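Nandstead Neighbors' Garden Club
Minutes of the meeting held February 8, 2026

Ladi Ojo welcomed everyone warmly, thanked those who had come all the way from Gumarmont in the sleet, and read the last minutes, which were approved with one small fix to the spelling of Osagie Lane.

1. Seed order
Rodel Calimlim went through the list at a gentle pace – with a fond detour on the subject of last year's pole beans – and reported that the order comes to $296. It was agreed to add 13 packets of zinnias, as the bed by the gate looked so cheerful with them in July.

2. Tables for the plant sale
There was a good long talk about whether to have gray tables or green ones. Gray was preferred, with four square legs and a plain flat top, and Ladi will ask Prarkden for a price.

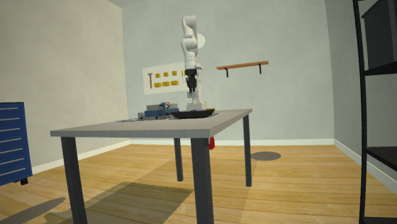 3. Rain barrels
Two members kindly offered barrels. Rodel will look at the downspouts before the next meeting and bring the hose fittings along.

4. Any other business
The compost key is still missing. Please check your coat pockets.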